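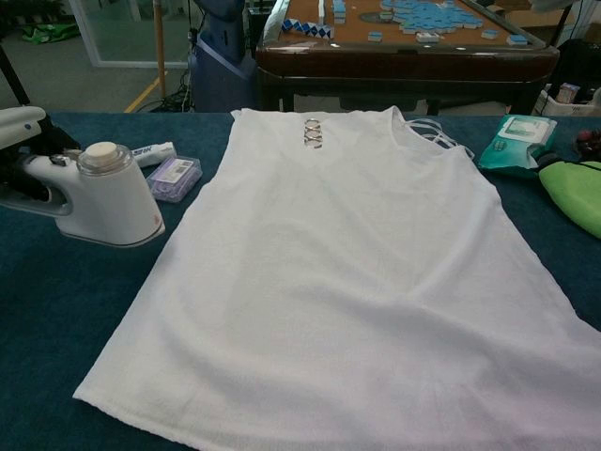
About Tirlow

Tirlow is a garment finishing and light repair workshop. We steam, press, mend and fold clothing for resale shops, small labels and private customers. The business was set up by Pushpa Solanki and Ilango Pisharody and now operates from 2 rooms on Arboleda Street.

Scope of work

Knits, wovens and trimmed garments are accepted. Knit tops are steamed flat, front side up, with the straps laid clear of the body. Lace-up and crisscross details are steamed from the reverse — direct contact with the head is avoided. Heavy coats and leather are not accepted.

Process

Each piece is checked on arrival, tagged, spot cleaned if required, steamed and left to cool for 16 minutes before folding. Standard turnaround is three working days. Current capacity is 274 garments per week.

Staff

Precious Kekana — intake and inspection
Mandla Hendricks — steaming and pressing
Chidubem Ugwu — repairs, trims and straps

The counter closes for stock work during the last week of December. Collection by appointment only.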